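Thread Tension During Robotic Suturing: Final Report

Student: Dayana Chávez
Advisor: Bleddyn Foulkes
Lab partners: Seung-woo Hong, Araceli Jaramillo

1. What we wanted to find out

Our setup gives the operator no force feedback, so tension has to be judged by eye. Last year's group (the Makholm project) recorded joint positions only and could not say when a thread was pulled too hard. We asked whether slack in the thread, labeled from video, could predict tension well enough to warn the operator.

2. Setup

We used two arms with a needle driver and a grasper, working on a skin-like practice pad with incisions. Fixed video was saved together with joint positions and gripper angles. A second view came from a small camera carried at the instrument — we added it because the fixed view shows loops well but hides how the thread lies near the jaws.
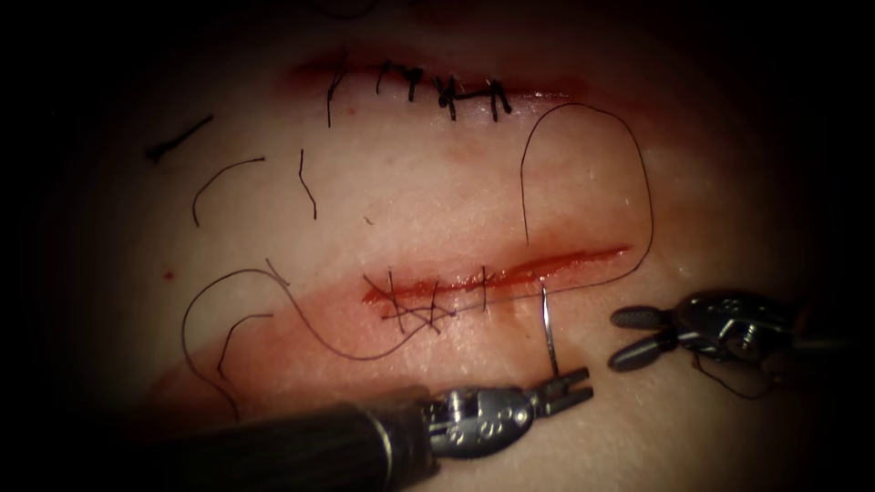
Figure 1. Practice pad with interrupted sutures in the upper incision and crossing passes in the lower one. The needle is in the driver at bottom center.

3. Labeling

Seung-woo and I labeled 2090 video clips by hand as slack, straight or unclear. Each clip was seen by both of us, and Araceli settled the ones where we disagreed. Loose cut pieces lying on the pad were a problem for the tracking script, which sometimes followed them as if they were the working thread. We masked them out by hand. The script was written in Standix and I would not use it again without changes.

Thread that curls against the pad was labeled slack even when both ends were near an instrument.
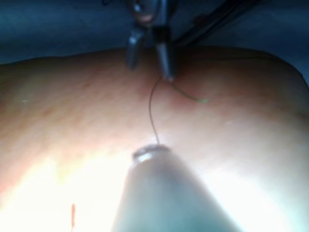
Page last changed: 31 Oct 2020

Figure 2. Close view from the instrument camera. Dark thread curls across the pad between the upper jaws and the metal rim below; a thinner greenish strand goes off to the right.

4. Results

The two-view model did better than the fixed view alone on slack clips. It did not help much on straight ones. Glare on the pale pad was the main cause of errors in the close view, and most of the "unclear" labels came from there too.

5. Still to do

Repeat the test with the lamp lowered, and add a load cell under the pad. Tiburcio Barrera will take over the recordings in November. The label files are in the Huerta folder on the lab drive.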